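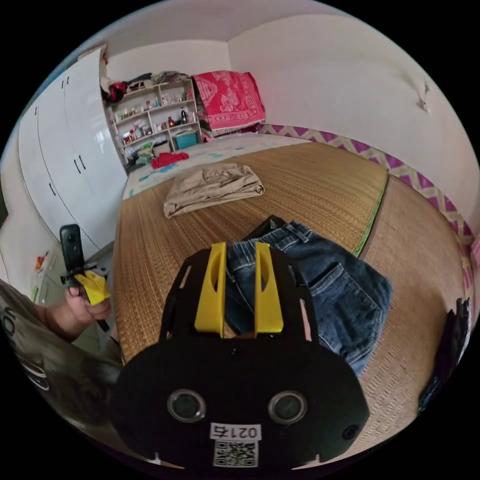 Toft Football Club is looking for a kit and matchday assistant for its men's first team, starting with the spring half of the season. The work is part-time and paid by the hour. It covers home matches, most away matches and one training evening a week. You would look after the playing kit from the time it comes out of the laundry until it goes back in, and you would help set up and clear the dressing rooms. A good deal of the job is folding. If you can fold a pair of jeans so that the back pocket and belt loops lie flat, you can learn to fold match shorts and training tops the way we want them. No experience in a football club is needed, although it will be looked on kindly.

Toft plays in the regional league at the Corkley ground, which the club shares with its women's team and the under-19s. The ground holds 531 seated and more standing on the east side. The first team trains on the grass pitch until the end of September and on the artificial pitch for the rest of the year.

What the job involves

Before a home match you arrive three hours ahead of kickoff. Shirts are hung in number order, with shorts and socks on the bench below. Goalkeeper kit is kept apart, and both colors are brought to every match in case the referee asks for a change. You check studs, tape, shin pad straps and captain's armbands, and you put out the warm-up bibs and balls. The visiting team's room and the officials' room also need to be unlocked, swept and supplied with water.

During the match you sit behind the bench. You have the spare shirts, including 2 without a number for use after a blood injury, and you keep the substitutes' jackets dry as far as the weather allows. After the final whistle you collect everything, turn it right side out, count the shirts against the sheet and load the machines.

For away matches you travel on the team bus. The kit goes in 8 trunks, and each one is packed from a printed list. Trunks are heavy when full and are moved by two people.

On the training evening you hand out and collect training wear, pump up balls and report damaged equipment. We use the Gakent stock program for orders and repairs. It is simple enough, and you will be shown how to enter things in it.

Who we are looking for

You should be 18 or older and able to lift and carry. You should be punctual and comfortable working outdoors in cold weather. A driver's license is useful for the equipment van but is not required. You will hear team news before it is public, and we expect it to stay in the dressing room until the lineup is announced. The same goes for injuries and for anything said at halftime.

Smoking and alcohol are not allowed while on duty. A background check is required, as the under-19s use the same corridors.

Pay and conditions

Hours vary between eight and fifteen a week, depending on the fixtures. Pay follows the club's scale for matchday staff, with travel time counted in full on away days. Meals are provided when the team eats. You get a winter coat, two sets of club clothing and a season pass for one guest. There is a trial period of two months.

The position reports to Inger Lund, head of team operations.

How to apply

Send a short letter and a list of previous jobs to the club office at 79 Prikell Road, or leave them at the ticket window during opening hours. Tell us which evenings you can work and when you could start. Please include one person we can call for a reference. Applications must reach us by February 17, 2019. Applicants we want to meet will be invited to the ground for a talk and a walk through the kit room.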